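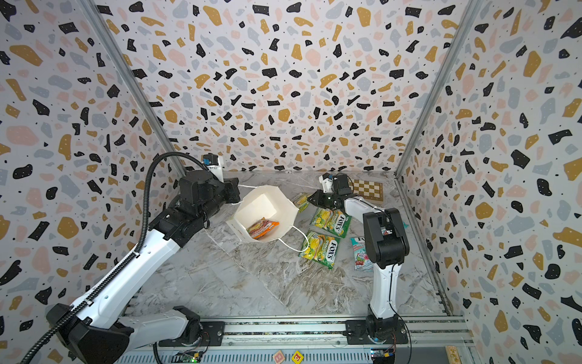 White paper bag with the cord handles, one snack packet in, the Fox's candy still to go.

Packing candy and snacks in paper gift bags without everything sliding around?

I'm putting together bags for a game night at our place in September and I keep getting the same result - all the little packets end up in a heap at the bottom and the bag won't stand straight. Mine are plain white paper with cord handles. There's a mix of small Fox's candy packets and bigger snack packets. What goes in first? Do I need tissue?
Posted by rillside_mom

stukdale40
Big stuff first, always. I stand the large packets up against the back and drop the candy in front, so people see it when they look in. I did 40 of these for a school thing and only used tissue in the first 3, then I gave up because it just got squashed. Fold the handles outward while you fill or you'll be fishing candy out from under the cord all night.

ulbridge_attic
just use a box

Lazarević
I agree with the first answer, but put something flat in the bottom too. A piece of card cut to size works great and the bag stops leaning - took me 5 minutes for the whole batch! Lay everything out on the table before you start, so you know it's going to fit.

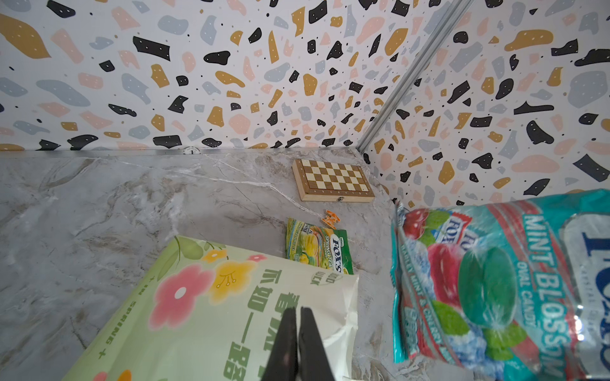
Can a folding chess board go in the same bag as the candy?

Only if the bag is wider than the folded board. Slide it in upright along one side with the clasp facing up, then fill the other side with the soft packets.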